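Skelteck soft fingers vs Broster rigid ones on a hand-held gripper

Forum: End effectors and tooling
11 replies

marlpit
Posted in April
We have one hand-held gripper for recording demonstrations and two sets of fingers for it, the Skelteck soft pair and the Broster rigid pair. I've done 600 recordings on the Skelteck set and 211 on the Broster. Before I order spares I'd like to know which people have stuck with. Ours get used on cups, cutlery, cloths and small boxes. Camera is the wide one that came with the kit, tracking is by a marker block on the left of the body.

tapper_dan
Skelteck. The rigid ones slide off anything with a curved side unless you hit it square on. We lost a lot of takes to that before we swapped.

Gion Mösli
I'd say the opposite. The soft ones bend when you squeeze hard, so the width you record and the width the arm needs to close to are different. With rigid fingers the two numbers match. If you are only recording, fine, use the soft ones. If you are going to play it back on an arm you want the rigid ones.

tapper_dan
Depends on the controller. Ours closes until the current rises and then holds. It doesn't care about a couple of millimetres.

Gion Mösli
And what does it do with a paper cup?

tapper_dan
Crushes it sometimes. So would yours.

marlpit
Ours is an Ugwu controller in position mode, so I think Gion's point does apply to me. I can put an offset in but it would need to be different for each object.

weir_lane
You can get round it by measuring the bend once. Put a block of known width in, squeeze lightly, read the width, squeeze hard, read it again. We put the correction in the same file as the finger calibration. It isn't perfect on soft things like cloth but cloth doesn't matter much.

oldbrassneck
Has anyone checked wear? I had a Skelteck pair split at the base after 4,000 closes. They sent another pair but it took ages. The Broster ones are still going, a bit scuffed.

weir_lane
838 recordings on our current pair and no split. We don't store them squeezed shut though, which I think is what does it.

oldbrassneck
Mine were left shut overnight most of the time. Could be that.

marlpit
Did the block test this morning. The hard squeeze reads narrower than the light one by enough to matter on the cups. I'm going to keep the soft fingers for recording and put weir_lane's correction in. Spares ordered for both.

Another question while people are here. How much of the view do you let the gripper take up? With the wide lens I get the fingers in the middle, the body right across the bottom, and the room behind. A Prutis lens would be narrower and give more detail at the tips, but I'd lose the sides and maybe the marker.

tapper_dan
Stay wide. If the marker goes out of view your tracking goes with it.

Gion Mösli
Agree with Dan for once. Check that the whole front face of the marker is visible with the fingers fully open and fully shut - if it is, leave the lens alone. Post a still and I'll have a look.

marlpit
Front face is all in, top one only partly. Black fingers, white and light grey body:
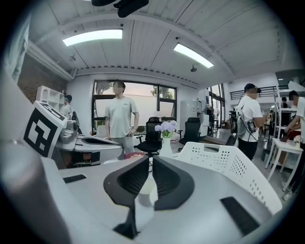 Gion Mösli
Front marker is fine. I wouldn't worry about the top one as long as your software only needs the one face. Keep the wide lens.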